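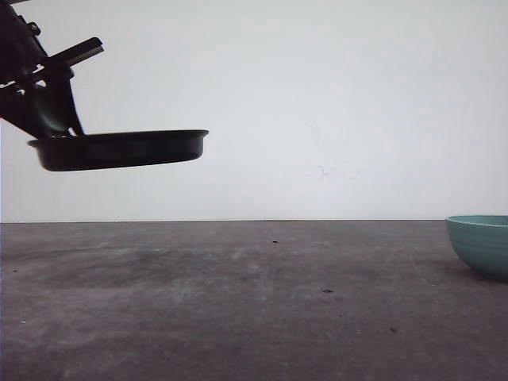 A black frying pan with a shallow, slightly flared side. Pans are among the items most wanted for the Sunley kitchen shelves.

Sunley kitchen lending room to reopen with more pans, fewer gadgets

February 23, 2020

The kitchen lending room at the Sunley Community Hall will reopen next month with a smaller stock, longer loans and a new rule on what can be donated. The room has been closed since November, when a leak under the hall sink damaged the floor and two of the storage cabinets.

The lending room lets people in Sunley and Milta borrow pots, pans, baking dishes and small kitchen tools free of charge. It is used mostly by people who have just moved into an apartment, by families hosting a large meal, and by students from the cooking classes held in the hall on weekday evenings.

Repairs to the floor were finished earlier this month. The damaged cabinets have been taken out and replaced with open metal shelving bought from Skuvley, the restaurant supply store on Kwok Street. The shelves are deeper than the old cabinets, so the larger stockpots can be stored with their lids on.

While the room was closed, everything in it was washed, checked and sorted. Pans with loose handles or badly worn coatings were taken out of the collection. So were most of the electric gadgets, including bread machines and sandwich presses that had not been borrowed in a year or more. The working ones were given to the hall's rummage sale.

Plain frying pans were the most borrowed item last year, followed by roasting pans and muffin tins. The room had 11 frying pans in good condition when it closed, and on most weekends all of them were out. After the sorting, eight were kept. The lending room would like to have 15 on the shelves by opening day and is asking residents to look through their cabinets.

Donated pans should be clean, sit flat on a burner and have a handle that does not move. Cast iron is welcome even with surface rust, which can be scrubbed off and the pan seasoned again. Nonstick pans will be taken only if the coating is whole, with no flaking or deep scratches. Lids are useful, but only if they come with the pan they fit. A box of lids that match nothing was one of the larger things cleared out this winter.

The room is also short of colanders, half-size sheet pans and measuring cups. It has enough cookie cutters, wooden spoons and coffee mugs and will not accept any more for now. Knives can no longer be donated or borrowed.

Items can be left at the hall's side entrance during office hours. Large donations, such as the contents of a whole kitchen, should be arranged by phone with the hall office first. Space is limited, and anything that can't be used will be handed back.

Loans will change as well. Borrowers used to have one week to return an item, and many asked for more time. Under the new system a regular loan is 30 days. Party items, meaning the big stockpots, the coffee urn and the long serving trays, will stay on the one-week loan so that they can be reserved ahead. There is still no charge and no deposit. A person who already has overdue items at home will need to bring them in before taking anything else.

People who still have something borrowed before the closure may return it at any time until opening day with no questions about the date. A number of items are still out, among them a fish poacher and a large enamel roaster with a blue lid.

Each pan will now carry a small tag with a number on it, tied through the hole in the handle where there is one. The tag should come off before cooking and go back on before the pan is returned. The same number is marked on the edge of the shelf so that pans go back to the right spot. In the old cabinets they were stacked one inside another, which scratched a good many of them. On the new shelves, nonstick pans will be stored singly or with a cloth between them.

Borrowers are asked to wash pans by hand and dry them fully before bringing them back. A sheet with care instructions for cast iron, carbon steel and nonstick will be posted by the door, and copies will be available to take home. Pans that come back dirty will be set aside and the borrower called to come and clean them.

The evening cooking classes, which moved to the Milta branch library during the repairs, will return to the hall the week after the lending room opens. The first class will cover cooking in one pan, with eggs, fried rice and a skillet cornbread on the menu. Students may bring a pan from home or borrow one for the evening. Class sizes are unchanged, and those who signed up before the closure keep their places.

An opening date will be posted on the hall's front door and in the library once the new shelving has been inspected. Hours are expected to be the same as before.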